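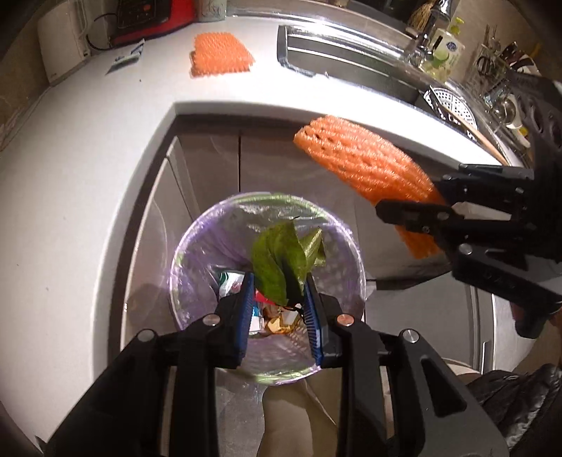 Friday, late. Left finger pad going again, blue pad worn. Third this month? Check the sheet. Backed both bolts off, cleaned under the bracket, nipped back up — not too tight, Janaka stripped one at Kiltlow doing that.

Jaw count 2152 since the last regrease. Book says 3000 but I'm not waiting, it was draggy all afternoon. Did it at the kitchen table with a rag under, grease on my cuff now, lovely.

Second gripper fine. Bit of play at the pivot, maybe a washer. Ask Mevholm if they still do the thin ones, the last bag was all thick.

Zeroed the two of them together after tea. Right one read 4 out, so did it agian with the fingers properly shut and it came good. Wrote the offset on tape inside the case lid.

Monday — order pads, 5 pairs. Charge the spare pack. Find the small hex key, had it at lunch, definately had it at lunch.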